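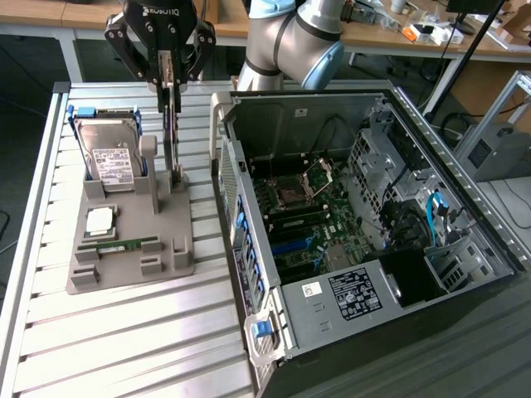

Maren Outhwaite
Features writer, Bustico

The kettle at Hestau goes on at half past eight, and it was over the first mug of the morning that I asked the woman who runs the workshop what she had been like as a child. "A nuisance," she said, laughing. "I took the back off the radio, then the back off the telly, and then my mother hid the screwdrivers."

She has been putting old desktop computers back into use for most of her working life, first in a spare bedroom in Wester and now in this rather larger place with its slotted aluminium table, which she is fonder of than any piece of furniture she has at home. Last year 1,558 machines went out of the door. The number pleases her, though she would much rather talk about trays.

And so we talked about trays! The grey one is 3D-printed, with a pocket shaped for each part — the hard drive standing up in the top corner in its blue rails, the processor in a square recess underneath, the memory stick lying in its slot below that. "I used to work out of margarine tubs," she told me. "You'd put a processor down next to your sandwich and spend the afternoon hunting for it. Now I look at the tray, and if there's a gap where something should be, I know what I'm after."

The tower lies on its side with the panel off, and she likes them that way round. "You can see down into it. There's the board, there's the power supply along the bottom, and you're not fighting gravity." She has a soft spot for cases with coloured plastic bits, the blue latches and the blue handle, from the days when makers expected somebody to go inside.

I asked which part still made her nervous, and she didn't need to think. "The socket. When that little metal bracket is up and it's sitting there open, I stop chatting. I don't answer the phone. You want the processor to go straight down, no sliding about, and then you can breathe again."

Her next big order is 24 machines for a school in Palacios, and she had been up late with the list. Did she ever get tired of it? She topped up my tea while she considered this. "Of the cables, yes. I've never met a drive cage I'd call roomy. But then you press the button and the fan comes on, and I'm eight years old with the radio again."

The Hestau workshop takes in old desktops on weekday mornings until noon. Please bring the power lead if you still have it.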